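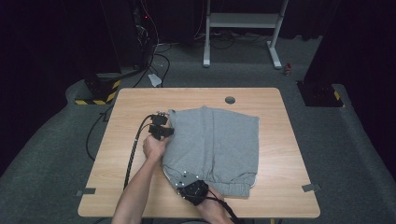 Vindeck table, oak color, after one winter and one summer of folding

Rating: 4 out of 5

I bought the Vindeck because my back was tired of folding laundry on the bed. I am 1.82 m and the bed is low, so every Sunday evening job - well, in my case every evening job, we are five people - finished with me lying on the floor. My sister-in-law Genalyn Ocampo told me to stop complaining and get a table only for this. I looked for a long time and I want to write down what I learned, because most reviews of tables are written by people who put a laptop on them, and a laptop asks very little from a table.

First, what it is. The Vindeck is sold as a desk. It has a light top with an oak grain, rounded corners, and one round cable hole with a dark insert near the back. The store (Ververidis, the big one near the ring road) also had the Sidura, which is white and has straight corners, and it cost less. I tried both in the showroom. I took a pullover from my bag and folded it on each of them, and the salesman was polite about it.

The surface

For folding, the surface is the most important thing and no product page talks about it. If it is too shiny, the clothes slide away when you pull on them. If it is too rough, thin fabric catches. The Vindeck is in the middle. Cotton stays where I put it, and I can still push a finished pile to the side with one hand. Sweatpants are my test, because they are thick and they have those ribbed cuffs that want to go back to their own shape. I lay one leg on the other, put the cuffs toward me and the waistband toward the back, and smooth from the waistband down. On the bed this never worked, the mattress went down under my hands and the crease went where it wanted. On a flat top the two legs lie really one on the other, and the second fold is then easy.

The light color is also more practical than I expected. I see lint and hair immediately and I wipe before I begin. My old kitchen table was very dark, and I often found the dust later, on a black T-shirt.

Black trousers on a light top are easy to see, gray ones also. White socks are a little more difficult in the evening with only the ceiling lamp. This is my only remark about color.

The corners

I paid more for the rounded corners and I would pay it again. Sheets and duvet covers hang over the side when you fold them, and on the Sidura in the showroom a thin scarf stayed on the corner when I pulled. With the Vindeck the fabric passes over. Also my hip thanks me, as I walk past this table maybe too fast and always with a basket.

The hole

Here I take away one star, or most of it. The round insert is at the back, a little to the right of the place where I stand. For a desk lamp it is surely useful. For laundry it is a small island in the middle of your sea. It is not a disaster: if the piece is short, you never reach it. But with long things, such as a bath towel or pants for an adult, the top end comes close to it, and when I smooth with my palm I feel the edge. On two occasions the insert came up a little with a pillowcase. I pressed it back and it stays now. I wrote to the company Greneo, who delivers the parts, and asked for a flat cover. They answered after 11 days that there is no such cover. The answer was friendly, and it was signed by a Mr. Konstantinidis, so I thank him for that.

If you have the possibility, put the table with the hole side to the wall and leave the front half for the work. It is what I do.

Height and stability

The height is fixed at 70 cm, and for me this is a bit low. I know that I wrote that my back was the reason, so this deserves an explanation. I put a block under each leg, 11 cm high, and now the top is at the right place, near my belly button. My neighbor Stelios Tsakiris cut the blocks for me from an old beam. My wife is smaller and prefers it without blocks, and so we have an arrangement: she folds the children's clothes at the dining table and I take everything that is long. If you are between 1.60 and 1.70 you can probably use it as it comes.

With the blocks it moves a little when I press hard. On carpet less, on tiles more. Felt under the blocks helped on the tiles.

Assembly

One person can do it, two persons is better for turning it over. The instructions have 4 steps and only drawings. In step 3 the drawing shows the long screws on the wrong side, so please look at the holes and believe them more than the paper. I lost half an hour there. The hex key in the box is soft, use your own.

How it gets old

I have mine since July. There is one mark from a hot iron, which is my fault and which the guarantee does not cover, I did ask. The top otherwise looks good. The edge at the front has no chips, even where the zippers of jackets knock on it. I clean it with a damp cloth and nothing else. A spot of liquid detergent left for one night made a pale ring, and the ring went away after two or three cleanings.

For whom

If your laundry is mostly T-shirts and underwear, a dresser top is enough and you can save the money. If you have tall people at home, or somebody who does sport and brings home hoodies and heavy pants every day, a table of this kind makes a difference. The pile in our hallway is gone since the end of summer, and I fold now in one go, with the radio.

The Sidura is good too, if you like white and you fold small things. Ask in the store for the version without the hole. I heard it exists, but I did not see it.

Written 12/25/20, between two loads. I will add something here if the blocks give me trouble.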